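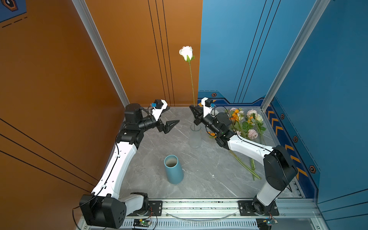
Does the original box prove a resin figurine is genuine?
Boxes get swapped all the time, so check the figurine first and treat the box as a bonus.

Start with the base. Sellers love the word "rare," but I want a sharp photo of the underside. On my Linham pieces the edition number is pressed into the resin. If it's only on a sticker, ask for more photos.
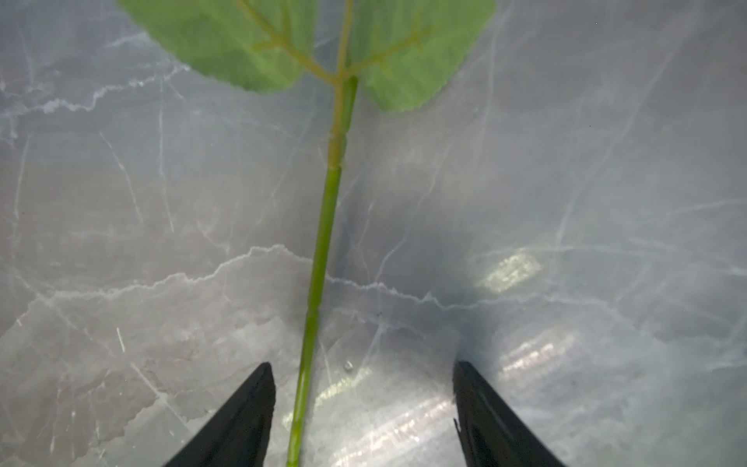
Artificial stem with a faint seam at the joint.

Next, run a fingernail along the mold line. A small ridge is normal – filler and fresh paint over it usually mean a repair.
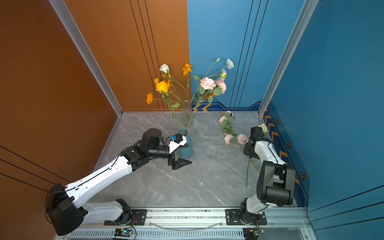 Color claims deserve the most doubt. "Unfaded" means little in a listing photo, so ask for a second shot against a different background. An orange wall and a blue one, like the pair here, can make the same cream glaze look like two finishes. 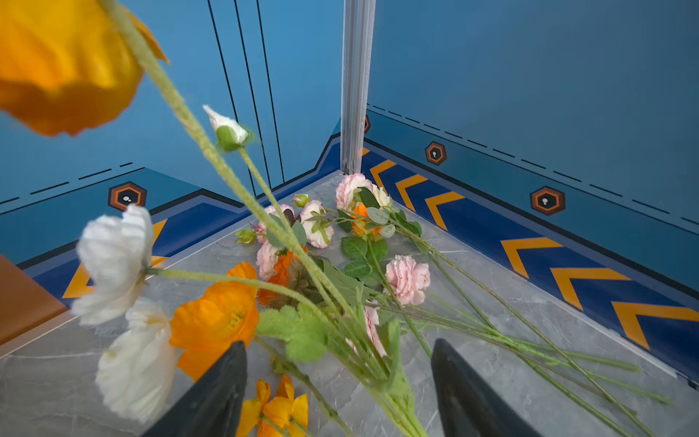

Océane Landry
Figurines Editor, Wunberg

Last, check the price. A Nekano cow numbered 1,391 of an edition of 800 is a problem at any price. I'd pass at $90, and I'd pass at $8 plus shipping.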